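Saturday, March 4, 2023

In at the desk by nine. Jessie Gourlay had left the headset charging and a note saying the glove offsets were wrong again on the right side. They were. Spent the first hour recalibrating the thumb. The Hepburn gloves read the base joint of the thumb well enough when the hand is flat, but lose it once the palm turns over, and the simulated thumb then sits a few degrees wide of mine. Fixed it by redoing the open hand and fist poses with the wrist turned down. Saved as profile 5 and left the old ones alone in case Jessie wants to compare.

Task for the day was the kitchen counter set, drawer variant. Both arms, driven by teleoperation in the Rurnalton simulator, recorded at the head view only. The target was 100 usable demonstrations by evening. The right hand works the drawer, the left hand does the fetching. I wrote that down in February as a fixed rule and then broke it twice this morning out of habit, being right-handed. Both of those runs are deleted.

The drawer handle is the hard part. It is a plain white bar and the fingers have to go behind it before they close. From the head view my own hand hides most of the handle at the moment I need to see it, so I have been learning the position by feel, if that is the word for it when there is nothing to feel. The gloves give a short buzz on contact and nothing else. Closing too early puts the knuckles against the drawer front and the solver pushes the whole hand away. Closing too late gives a grip on two fingers that slips halfway through the pull.

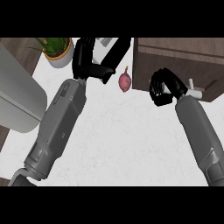

What worked best was to stop steering the wrist in the last part of the approach. Set the forearm angle early, keep the fingers loosely curled, then move the whole arm in a straight line. Demonstrations done that way are slower by the clock but look much cleaner in the joint plots. The policy we trained in February copied all my small corrections near the handle and added several of its own, and I would like to avoid teaching it that again.

Also changed how I use the idle hand. I used to let the left one hang wherever it ended up while the right one was busy. Desta Alemayehu pointed out on the call last week that the idle arm is recorded too, and the model has no means of knowing it is idle. So the left hand now holds open and still until the right has finished, and the reverse. It makes my shoulder ache. I propped the elbow on a cushion after lunch, which helped.

Lunch was soup. Rain from twelve until three. Went out to the shop between the first and second batches and came back with the wrong batteries.

Second batch started at half past one. Reset script crashed once when an object was spawned overlapping the counter and was thrown out of the room at great speed. Added a check on height above the surface before recording begins. Should have been there from the start. Object positions are now drawn from 200 stored layouts, all of which I have stepped through by eye.

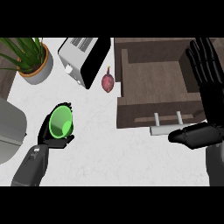
Grasp labels took up the later part of the afternoon. Desta wants every demonstration marked with the frame at which each grasp becomes stable, and we do not agree on what stable means. My working rule is that the object moves with the palm and the finger joints have stopped changing. That is fine for a solid thing such as the fruit. It is less good for the green cup, where the left hand can be curled round it with the cup tipped well over and its mouth towards the viewer, and I would still call that held. Desta's rule would want it upright. I have marked these under a separate tag, "held, tilted", so they can be kept or dropped in one go. Sent a message to that effect. No reply yet, but it is the weekend.

The numbering is a nuisance. The last file saved today is 2547, which includes every discarded run since the project began, so it says little about how much data there is. Must write the index properly before the upload to Nelten. The people in Bresport want joint angles in radians and ours are still in degrees, with no unit given in the header. One line to convert, then a full check of the old files, which I am not looking forward to.

Stopped at six. Short of the target, but I would sooner have fewer and clean. Right thumb is sore at the base from holding it out sideways. Gloves on charge, headset wiped, profile 5 set as default. Tomorrow off. To do next: drawer closing with the left hand already loaded, new batteries, ask Jessie where the spare glove liners are.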